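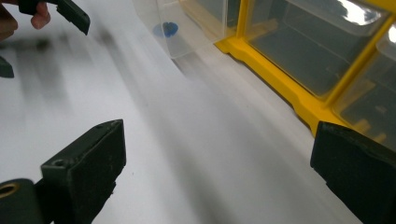 Gloss should be written into a worktop specification as a number, with a tolerance, and checked on delivery. Most schedules I review give a colour, a thickness and a supplier, then leave the finish to a sample chip the size of a matchbox. A chip says little about a whole top. A white, smooth work surface suits many jobs, but two tops that match that wording can differ widely in how they throw light back at the person using them.

Wayne Garside argued in October that lighting should be adjusted to suit the furniture. I disagree. Fittings serve the whole room and stay up for years, while tops get replaced piecemeal. On the Faston job we had 387 lamps and 169 benches on the schedule, and only the benches were still open to change.

The usual objection is cost. A gloss meter can be hired, and a reading takes seconds. Lucie Thibodeau's draft clause asks for three readings per top, taken at the same angle, with the results kept alongside the delivery note. I would add a fourth at the front edge, where wear shows first, and repeat it yearly.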